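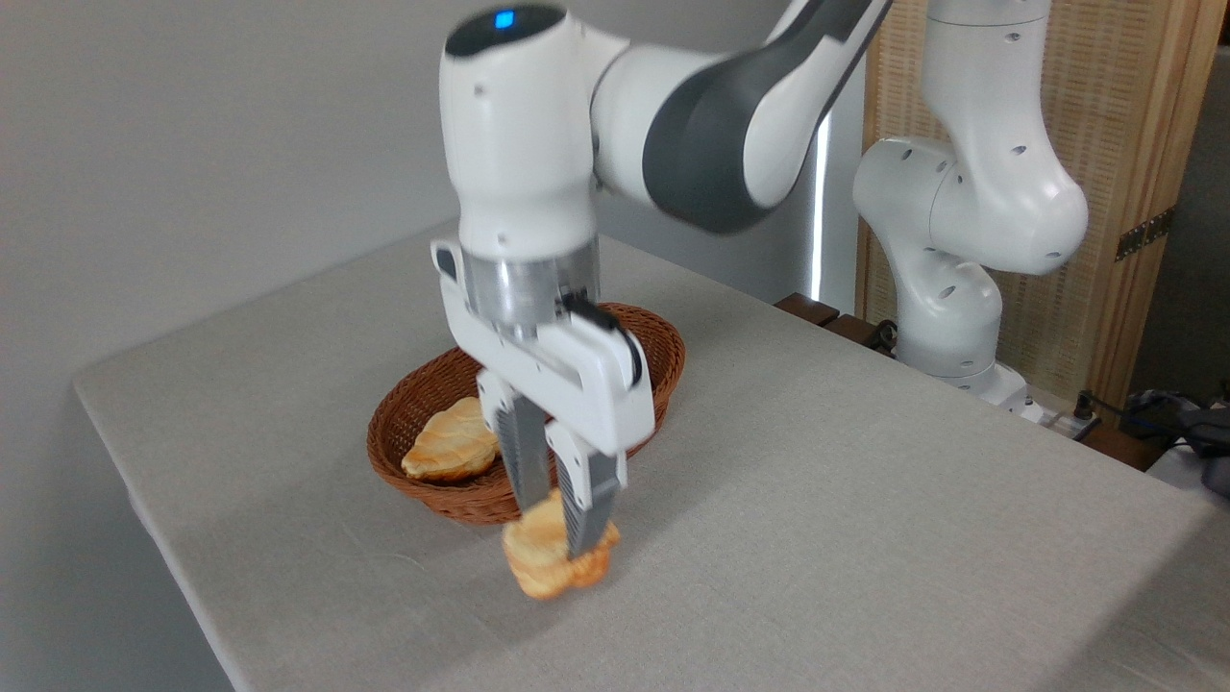 The first thing Llinos Wynne told me when I sat down with her was that she'd stopped buying croissants for herself. "I can't look at them," she said. "I've been through so many that I see one in a café window and start thinking about grip width."

Wynne runs testing at Monerine, a small outfit that teaches robot arms to handle food, and I'd come to ask her about the fault that ate most of her December. I'd heard bits of it already from Vasilis Ivanov, who writes the control code there (and who warned me she'd want to tell it herself).

The job sounds like nothing. The arm picks up a piece of bread, takes it to a basket, lets go. They'd done it 2,552 times by the start of the month, and the numbers were lovely. Then the arm began squashing things.

"Not every time, which was the horrible part," Wynne said. "You'd get a whole morning of perfect pickups and then one roll would come up flat as a coaster. And the log said everything was fine! Force normal, width normal, happy little arm."

I asked what she did first. She laughed. "Blamed the bread."

To be fair to her, it was a decent theory. They'd switched bakeries, and the new rolls were softer. So she went back to the old ones, and for a day and a half it looked like she'd fixed it. Then the gripper closed on a pastry and kept closing until there were flakes all the way across the tablecloth.

That was the day Ivanov went back through the logs line by line. He went over 348 pickups, most of them in one sitting, and what he noticed was that the force reading on the bad ones was a bit too steady. "A real reading jiggles," he told me. "You touch bread, it gives, the number moves around. These had a flat stretch in the middle, like somebody had put a ruler on it."

The gripper was losing its connection for a moment, and the software was filling the gap with the last number it had. If the drop came just before the fingers touched, the arm believed it was still holding air, so it squeezed harder.

"And where was the bad connection?" I asked.

"Oh, the cable," Wynne said. "Of course it was the cable." The connector had worked a little loose, and it only let go when the wrist turned past a certain angle. Bread at one end of the table was always safe and bread at the other end was a gamble. She'd been placing it wherever she felt like, so the pattern never showed.

The cable took about 10 minutes to swap. The software took longer, and this is where Wynne got serious for the first time. She didn't want a patch that guessed better. She wanted the arm to stop dead if it lost the gripper, fingers held where they were, and wait for a person to come over.

"It was bread, fine," she said. "But I'd had my hand in that basket. I reach in and straighten things between runs, I'd done it for months. The arm's supposed to be paused when I do that, and it was, but I was trusting the same software that told me a flattened roll was normal."

She has a rule now that the stop button gets pressed before anybody's hands go near the table. Ivanov admits he grumbled about it, as it adds a reset to every run. He does it, though.

They've had 4 dropouts since, all of them caused on purpose by Ivanov pulling the plug mid-grasp, and the arm froze each time. Wynne would like to see it catch a real one before she says much more about it. In the meantime she's gone back to the soft rolls, and she marks down where on the table each one started.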